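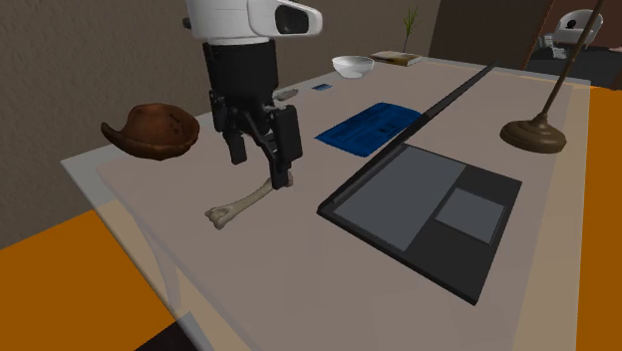
Marietjie Modise asked that the minutes of the last meeting be changed before they were approved. The line on the river path said the group had agreed to close it in the wet months. Her recollection was that it had agreed to ask the county whether it could be closed, and she did not want people on Ralo Street reading it the other way. Two others remembered it the same way. The line was changed and the minutes were approved.

SKESTTHORPE TRAILS AND PATHS GROUP
Regular meeting, Friday, 7 p.m., library meeting room
Chair: Ha-rang Yeo

1. River path
The county has answered the first letter. It will not close the path without a written report on the bank below the footbridge. The report has to come from an engineer and the group would have to pay for it. Ha-rang Yeo has one quote, for $500, from Kunidora. There was a long discussion. One side felt the bank has looked the same for years and the money would be better spent on gravel. The other side pointed to the fence posts, which now lean toward the water. Marietjie Modise said the fence was badly set in the first place and should not be used as proof of anything.
Agreed to get a second quote before deciding. Ha-rang Yeo to ask the county if it keeps a list of engineers it will accept.

2. Gravel for the Sheikh Lane entrance
The low spot inside the gate holds water after any rain and walkers are going around it through the field. The farmer has been patient but has now mentioned it twice. The quarry will deliver a small load if the truck can back up to the gate, and that means the no-parking cones have to be out the night before. Wheelbarrows and rakes are needed on the day.
Agreed to order one load. Date to be set once the quarry confirms. Marietjie Modise will talk to the farmer.

3. Signs
Three of the wooden markers on the hill loop are down. One was found in the ditch and is in good shape. The other two have rotted at the base. A member asked if metal posts could be used. The land agreement says wood — this came up when the first markers went in — so the answer is no unless the agreement is reopened, and there was no wish to do that this year.
The marker at the fork still points walkers down the old route past the barn. It should be turned before spring.
Agreed to buy two new posts, treated, same size as before. The one from the ditch to be put back where it was.

4. Dogs
A letter was read from a resident about dogs off the leash near the sheep. It asked for a full ban on dogs from the hill loop. No support for a ban. Most of those present walk dogs there themselves. It was felt that the wording on the gate is too polite and too small. New wording suggested: "Sheep in this field. Dogs on a leash." This was preferred to the longer version with the map.
Agreed to use the short wording. Reply to be sent to the resident thanking them and saying what will be done.

5. December walk
The walk will use the lower loop again, starting at 2 p.m. from the library lot. It came to 70 minutes last time at an easy pace, with the stop at the bench. Last year 40 people came and the soup ran short. The church hall is free afterward but wants the kitchen left clean by five. There was some talk of moving the start to the morning to avoid the dark on the way back. Left as it is.
Ha-rang Yeo to book the hall. Soup list to go around by email.

6. Other business
The key to the tool shed is missing again. Whoever has it should return it to the library desk. If it has not come back by the next meeting the lock will be changed.
A question was asked about mowing along the creek section. The town mows as far as the culvert and the rest is ours. It was last cut in late summer and can wait.

Next meeting in the same room at the same time. The second quote for the river path will be first on the agenda.

Meeting closed at 8:40 p.m.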